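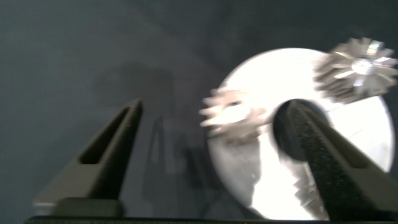
The meeting opened with the parts handling report for the Belay line, presented by Celeste Durán. She reported that 1,003 parts were sorted in the period, against 731 in August. Members discussed the bright finish of the large round disc with the dark central hole, and agreed that glare should be considered when the new lamps are chosen. The smaller bladed wheels will remain on the same parts list for the present – a separate list may be drawn up once Gevico confirms its drawings.

**Item 2. Storage trays**

Gorer has offered 800 lined trays. The meeting accepted the offer, subject to a check of the lining against the sample already held. Bladed parts are not to be stacked.

**Item 3. Labels**

The Bravix label format was approved without change. Old labels may be used until the stock runs out.

**Actions**

- C. Durán to write to Gevico about the drawings.
- Stores to confirm tray delivery with Gorer.

Minutes approved 3 January 2019.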